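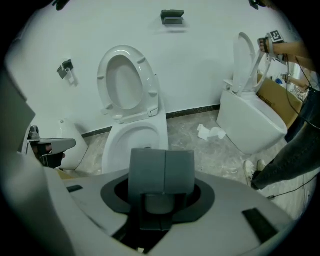
At which height should the seat be checked before we close up the wall behind a wall-hung toilet?

Measure it with the seat down and from the finished floor, after the tiles are laid. If there are no tiles yet, add their thickness on paper first and write both numbers in the book, so the next person does not add it a second time.

September, toilet room, started 8:40

Continued with the seats. The Craddock is the wall-hung one and I began there. Hinges were stiff on the left side in the last entry, so I took out both pins, wiped them and put them back with no grease. Now the seat goes up and stays against the wall. Lid the same. I opened and closed it 148 times by hand and then stopped for coffee. No new noise. The left pin has a small bright line on it, which I think is old, but I did not make a note of it before and so I can not prove it.

Bumpers under the seat: pressed each one with the thumb. All sit firm. Idris asks if we can use the softer bumpers from the Skitent bag for all models. My opinion is that we should wait. The soft ones are nice for the noise, but last winter two of them came off with the cleaning liquid and we found them in the drain.

The square model (Fletton) has to stand further from its neighbor. When you clean between them your elbow touches the other bowl. Before it was moved I measured 286 mm free space at the narrowest place, and this is too little for the wide brush. It is a two-person job, please do not do it alone as I did in spring. My back was not good for a week. Lift it by the body, never by the seat, the hinge screws are only plastic.

Time 11:15. Rivdale parts arrived: four hinge sets, one flush button, no gasket. I wrote to them about the gasket.

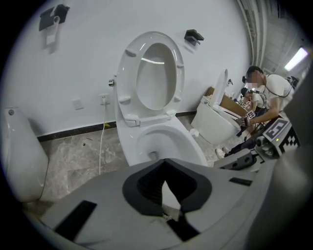

Paper holders next. Ingeborg Vogler wants them lower, because a sitting person has to reach up and also turn. She is right, I tried it. I wrote 900 mm on the drawing in the first plan and I do not remember any more why I chose this number. Probably from the washbasin sheet. The new proposal is 520 mm to the middle of the arm, and a little in front of the bowl. The small shelf on top is useful for a phone, but if we go lower, people will lean on it with the hand when they stand up. So the screws must be longer and we need better plugs in the wall. To ask: what is inside this wall? I knocked on it and it sounds hollow in most places.

Cable and outlet: I followed the cable by hand and it is free, nothing pulls on it. I would still prefer a clip, so that the mop can not catch it. Idris has white clips in the drawer under the sink.

Cleaning after the test: vinegar solution inside the bowls, 20 minutes, then the soft brush. For the outside only water and a cloth. Somebody used the rough side of the sponge on the Fletton body and I see fine lines when I hold a lamp from the side — please not again.

Still open:
Gasket from Rivdale.
Second round of the hinge test with the lid alone.
New holes for the paper holders, only after Ingeborg signs the drawing.
Fletton, measure the gap again in its new place.

The wide brush is in the bucket by the door. The handle turns loose, so I ordered another.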